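Gresden College
Work and Technology
Notes for Session 2: Automation at the bench
Instructor: Mererid Rowlands
Posted 18 Jan 2021

These notes cover the first half of the unit on automation in small workplaces. Read them before class and bring them with you. The case is Yorath, a repair and kitting shop in Brarnside that handles small metal parts and hand tools for other businesses. It is a useful case for us in part for its size. Most of the reading in this course is about car plants and warehouses, where automation comes in with a large budget and a planning department. Yorath has neither.

Terms used in these notes

Task: one piece of work with a clear start and finish, such as picking up a tool and putting it back in its place.
Job: the full set of tasks a person is paid to do, along with everything that holds the tasks together. Checking, fixing, waiting, asking, and cleaning up are part of a job even when no task sheet lists them.
Demonstration: a person carrying out a task so that a machine can be trained from the recording.
Hand-held gripper: a tool the worker holds and closes on objects in place of bare fingers. It has the same kind of fingers a robot would have, so what the worker does with it can be copied over more directly.
Exception: any case the normal method doesn't cover.

Keep task and job apart in your written work. A good deal of newspaper writing says a job has been automated when one task inside it has been.

1. What the work was before

The bench hands at Yorath sort parts, match them to an order, do light repairs, and pack. New people used to learn by standing next to someone for a while and then taking over the easier orders. There was a written procedure for packing. There was very little in writing for the rest. If you asked a bench hand how to pick up a long thin part so that it didn't swing, you were usually shown.

That kind of knowledge is often called tacit. The word gets used loosely, so be careful with it. Some of what the bench hands knew could have been written down and simply hadn't been. Some of it was hard to put in words at all, such as how firmly to hold something. The difference matters later, when we ask what a recording takes from a worker and what it leaves.

2. What changed

The shop bought a package called Livudex, which turns recorded demonstrations into motions for a robot arm. To use it, someone has to supply the demonstrations. Yorath could have hired outside people for this. It decided to use its own bench hands, for part of the shift, with hand-held grippers.

The work now has two halves. In one half a person does orders as before. In the other half the same person does a small task with the gripper, sets it up again a little differently, and repeats it. A short task might be approaching an upright metal rod with the fingers open, closing on it, and lifting.
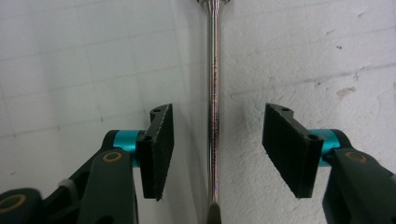 Bench hands who have done this for a while report that the hard part is slowing down. With your own hand you correct as you go and don't notice it. You feel that a grip is off center and you roll the part between your fingers. Two flat pads can't do that, so the approach has to be right before the fingers close. Several people said that they had to learn a job they already knew over again, and that their first recordings were worse than those of a new hire with no habits to get rid of.

The point comes up in studies of other trades as well. Experience doesn't carry over evenly when the tool changes. A person with many years at the bench may be strong on judgment and slow with the gripper. If the shop rates people by recordings finished per shift, the experienced worker looks poor on paper. Yorath did rate people that way at the start, and dropped it in July after the senior hands objected.

3. Who decides what a good recording is

At first the shift lead went through the recordings and threw out the ones that looked wrong. The bench hands weren't told why. Some of them assumed that speed was the issue and went faster, which led to more recordings being thrown out.

Later the review was moved to the bench. Two people now look at the recordings together at the end of the block, and one of them is always a person who made some of the recordings. The rules they settled on are short:

Start with the fingers open.
Don't nudge the part with the side of the pad.
If you drop something, keep recording and pick it up.
Put the part down. Don't let go above the surface.
Stop when your wrist hurts.

The third rule was argued over. Management wanted clean recordings only. The bench hands said a machine that has never been shown a dropped part will have no way to deal with one. The rule stayed in. Note who won this and on what grounds. They didn't argue from rights or from the contract. They argued from knowing the work, and this is one of the few places where automation gives people at the bottom of the chart something to bargain with. It may not last once enough recordings exist.

4. The body

A shift at the old bench had a lot of small movements in it, most of them different. Recording blocks have fewer kinds of movement, repeated more often, with the weight of a tool held out from the body. The shop set a limit of 30 minutes for a block, followed by 20 minutes on something else. The limit came from the bench hands and was written into the shift plan afterward.

Compare this with the session on call centers. There too the new equipment took out the variety first. The physical load of each single action was low in both cases, and in both cases the complaints were about having no change of position. When a vendor describes a process as light work, look at what the person did between the actions under the old system and ask where that time went.

5. The workspace

Changes to the work surface get less attention than the robot, and they should get more. A bench used by one person for years is arranged for that person. Tools sit where the hand goes for them. A bench used for recording has to be set up so that anyone can put things back in a known place, or in a place that is different on purpose.
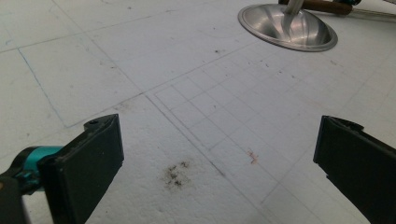 Gresden Course Reader, Vol. 2, p. 20

Ruled lines on a white surface are a cheap way to do this. They take no software and anyone with a pencil and a straightedge can add them. A line is also an instruction. It tells the worker where things go, and a bench with lines on it belongs less to the person standing at it. One of the bench hands described it as working on someone else's desk. Another preferred it and said it ended the old arguments about tools left lying around.

We don't need to choose between these two reactions. Both came from people doing the same work in the same shop. In your papers, avoid writing "the workers felt" unless you can say which ones.

Wear belongs under this heading too. A white surface picks up dirt and small stains from handling. Under the old arrangement each person wiped down the bench at the end of the shift. With the recording bench shared, it was unclear for a time whose task that was, and it wasn't paid for in anyone's block. Cleaning, resetting, and putting tools back are the tasks most often left out when a process is divided up. They don't go away. Look for them in every case we read.

6. Pay and ownership

Recording is paid at the bench rate. The bench hands asked for a higher rate, on the ground that a recording keeps its value after the shift is over, while a packed order is finished when it goes out. The shop turned this down. It did agree to two smaller things: no one is assigned to recording without being asked first, and no one's recordings are used to judge their regular work.

Both are promises in a shift plan. Neither is in a contract. We will come back to the difference in the session on bargaining.

The argument about lasting value is a serious one and you should be able to state it in your own words, along with the reply. The reply is usually that training a new coworker also has lasting value, and bench hands have always done that at the ordinary rate. Whether training a machine and training a person are alike in the ways that matter for pay is a question the reading treats from several sides.

7. Where it stands

The arm at Yorath does a narrow range of pick-and-place tasks on regular orders. Bench hands do the repairs, the odd sizes, and all the exceptions. The regular orders used to be where new people started. With fewer of those left, a new hire meets the difficult work sooner, with less practice behind them. The shop hasn't found a good answer yet. One proposal is to hold back part of the regular orders for training people. The other is to start new people on recording, so that they handle the parts over and over before they do orders.

Reading for next time

Course reader, the chapter on task lists and job descriptions. Skip the appendix.
The Yorath shift plan, old and new versions, both in the course folder. Read them side by side and mark every task that is in one and missing from the other.

Written work

Choose a job you have held or know well. Write 2 pages on one task in it that a machine could be shown how to do, and on what the rest of the job would look like without that task. Name the tasks that no one wrote down. Use plain language and leave out predictions about the economy as a whole.

Papers go in the box outside Room 11. If you have never held a paid job, unpaid work at home is fine, and so is the work of someone who has agreed to talk with you about it.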